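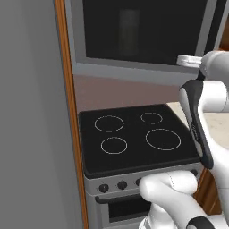 Caderno da oficina partilhada, bancada 2
Data: 23/08/2018
Registo: Mounir Kabbaj
Presentes: Hanna Kołodziej, Lensa Chala
Assunto: projeto Livura, cozinha simulada, alcance do braço junto ao fogão

1. Ponto de partida

O modelo da cozinha foi retomado na versão deixada por Erick Langat em março. Mantêm-se as cotas do fogão, do micro-ondas e da bancada. A tarefa em estudo continua a ser a rotação dos botões do painel frontal, com o cooktop vazio. A introdução de recipientes fica adiada até que os botões estejam resolvidos.

2. Trabalho efetuado

Procedeu-se à revisão dos limites articulares no ficheiro de configuração, que estavam em graus num dos eixos e em radianos nos restantes. O erro explicava os saltos do punho anotados na entrada anterior. Corrigido e comentado no próprio ficheiro.

Foi depois ensaiada a pose de aproximação pela direita. Na imagem guardada, a garra está suspensa sobre o canto dianteiro direito do cooktop, junto ao queimador maior, e a ponta sobrepõe-se ligeiramente ao rebordo. O segmento inferior do braço passa à frente do painel e encobre em parte o terceiro botão. Os dois botões da esquerda ficam desimpedidos. Para a câmara de observação, esta pose não serve como pose inicial, pois o detetor precisa dos quatro botões visíveis.

Hanna Kołodziej propôs recuar a base 40 mm e rodar o cotovelo para fora. Lensa Chala prefere conservar a base e deslocar a câmara para a esquerda, mas o painel cinzento alto desse lado limita o ângulo. Ficou decidido experimentar primeiro a proposta de Hanna, por não obrigar a repetir a calibração da câmara.

3. Ensaios

Série de 60 execuções com posição inicial aleatória, botão mais à esquerda como alvo. Concluídas 20. Nas restantes, a causa mais frequente foi o contacto do antebraço com o puxador da porta do forno. O planeador não o considera obstáculo: a malha de colisão da porta é uma caixa simples e não inclui o puxador. A semente utilizada foi 932, a repetir na próxima série para permitir comparação.

4. Montagem física

Stanisława Dudek informa que o suporte Szulc já foi furado e aguarda pintura. Não se deve fixar o braço à bancada real antes de a posição da base estar confirmada na simulação. Os parafusos estão na gaveta de baixo, em saco identificado.

5. Pendentes

Refazer a malha de colisão da porta do forno, com puxador (Lensa).
Testar a base recuada e guardar nova imagem com a mesma câmara (Hanna).
Rever a folga entre o elo superior e a face inferior do micro-ondas, ainda não medida (Mounir).
Pedir a Erick as cotas originais da bancada, que não constam da pasta.

Cópia dos registos na pasta Livura do servidor da oficina. A próxima série só arranca com a malha nova carregada.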